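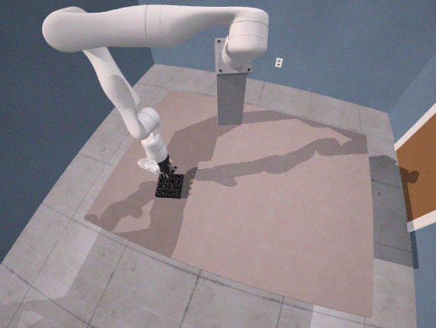
Set inspection, Lelon studio, the night before we tape the Mollow pitch show. Fourteen founders will walk across this floor in new shoes, each convinced the other thirteen are the warm-up act, so the floor gets checked first. Seams, edges, anything laid loose on top of something else: a pink mat on grey tile looks lovely and is a trip edge all the same, so walk every side of it. Then go up the ladder.

1. Lighting grid, safety chains on all fixtures. PASS.
Comment: One chain was doing the work of two. Second chain fitted.

2. Cable runs taped or ramped. FAIL.
Comment: The run to camera 3 crosses the founders' entrance. Tape has been applied in the spirit of gift wrap. Redo with proper ramp.

3. Audience risers, bolts and handrails. PASS.
Comment: Left handrail wobbles when leaned on by a grown adult. Tightened, leaned on again, fine.

4. Fire exits clear. FAIL.
Comment: Exit 2 is blocked by the Bunano sponsor wall, which says "No Limits" in letters taller than me. Move it.

5. Extinguishers in date. PASS.
Comment: August tags, all present. The one in the green room had a coat on it.

6. Demo power, Kongkaew booth. HOLD.
Comment: They asked for one outlet and brought a kettle, a server and a fog machine. Load test before doors. No fog until the smoke detectors are sorted with the building.

7. Giant cheque. PASS.
Comment: Corners are sharp. Some 800 grams of foam board, carried at eye height by excited people. Corners now rounded.

Items 2, 4 and 6 to be rechecked at 7 a.m., before the coffee cart blocks the loading door.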